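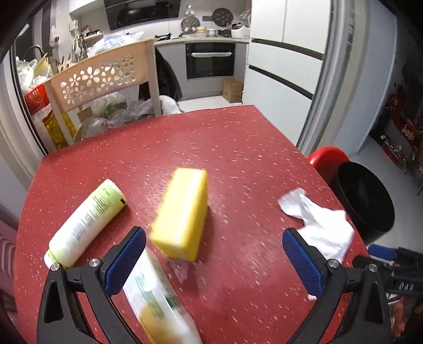 Zuletzt geändert: 27.04.2023

Kategorie: Ausstattung & Hauswirtschaft › Produktbewertungen › Tischauflagen

Abwaschbare Tischauflage »Flukholm« (Hersteller: Merkesar)

Die Beschaffungsstelle hat die Tischauflage Flukholm auf ihre Eignung für Gemeinschaftsküchen, Werkräume und Teeküchen geprüft. Anlass war die Neuausstattung der Aufenthaltsbereiche im Haus Melis, deren bisherige Auflagen an den Kanten eingerissen waren und sich nicht mehr zuverlässig reinigen ließen. Die Bewertung stützt sich auf den laufenden Betrieb an zwei Standorten. Eine Laborprüfung fand nicht statt.

Lieferumfang und Montage

Die Auflage wird als Rollenware geliefert und vor Ort zugeschnitten. Der Hersteller empfiehlt, das Material vor dem Zuschnitt flach auszulegen. Diese Empfehlung sollte befolgt werden: Eine Bahn, die unmittelbar nach dem Auspacken geschnitten wurde, zog sich an den Schmalseiten sichtbar zusammen und musste ersetzt werden. Das beiliegende Messer ist für gerade Schnitte ausreichend, für gerundete Tischecken jedoch nicht zu empfehlen. Die Montageanleitung liegt in deutscher Sprache bei und ist verständlich, enthält aber keine Angaben zum Umgang mit Tischklammern.

Reinigung

Kaffee, Tee und Tomatensoße ließen sich mit handelsüblichem Spülmittel und einem weichen Schwamm rückstandsfrei entfernen. Bei Kurkuma und Rote Bete blieb nach längerer Einwirkzeit ein leichter Schatten zurück, der erst nach mehreren Reinigungsgängen verschwand. Von scheuernden Mitteln rät der Hersteller ab. Die raue Seite eines Topfschwamms hinterließ an der Probebahn feine Kratzer, die im Streiflicht erkennbar sind – bei gemusterten Ausführungen fallen sie weniger auf als bei einfarbigen.

Beständigkeit im Gebrauch

Laut Datenblatt ist das Material für Temperaturen bis zu 60 °C ausgelegt. Heißes Kochgeschirr darf daher nicht ohne Untersetzer abgestellt werden. Im Haus Melis wurden entsprechende Hinweise an den Schränken angebracht. Die Schnittkanten zeigten seit Februar keine Ausfransungen. Ein anfänglicher Eigengeruch war nach gründlichem Lüften nicht mehr wahrnehmbar.

Vergleich und Kosten

Zum Vergleich wurde die Auflage Travus herangezogen. Sie ist schwerer, liegt ohne Fixierung ruhiger auf und dämpft Geräusche besser. Ihre Oberfläche ist allerdings stärker strukturiert, sodass sich Krümel in den Vertiefungen festsetzen. Für die vollständige Ausstattung beider Standorte lag das Angebot für Travus bei 3.080 Euro, jenes für Flukholm bei 1.458 Euro, jeweils einschließlich Lieferung.

Bewertung

Für Teeküchen und Aufenthaltsräume wird die Auflage Flukholm empfohlen. Für Werkräume, in denen mit Klingen oder Heißkleber gearbeitet wird, ist sie ungeeignet; hier ist weiterhin die Auflage Travus mit zusätzlicher Schneidunterlage vorzusehen. Abzüge ergeben sich aus der knappen Farbauswahl und der lückenhaften Anleitung. Der Hersteller gewährt auf die Oberfläche eine Garantie von 2 Jahren, sofern der Kaufbeleg vorgelegt wird.

Rückfragen zu Zuschnitt und Bestellmengen beantwortet Yutong Jiang, Beschaffungsstelle. Bestellungen sind über das interne Formular einzureichen – Reststücke können auf Anfrage abgegeben werden.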